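**Ticket 2807: Peg board task, "ready for shop floor" claim**
Opened by: Gülizar Erdem, Wustport
Status: Open (was Closed, reopened by me)
Date: December 6, 2018

Skolteo closed this with the note "insertion works, please schedule line trial." I don't agree.

**What was claimed:** 99 good runs on the board, no operator help.

**What I got with the same build:** 90 percent on the small pegs, much worse on the gear. Two restarts of the Plarka controller made no difference.

**Tried so far**
- Recalibrated both arms. No change.
- Swapped hand firmware with Okoth's copy. No change.
- Moved the board a little off its marks. Failed every time.

The last one bothers me most. A new hire would just look down and adjust. Our parts come in a bin, in any order, and I see no bin in this test.
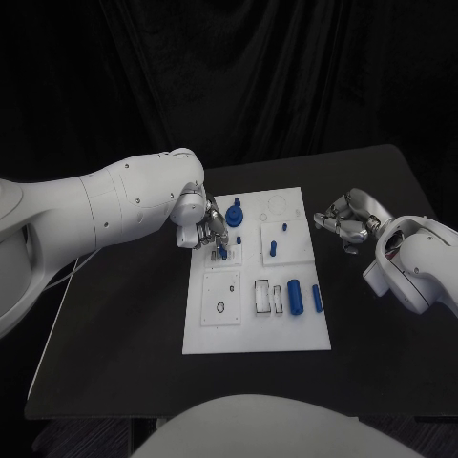 *Left hand at the small square plate, right hand raised.*

**Needed before I close:** full logs, including failed runs, and a repeat with the board shifted. No line trial until then.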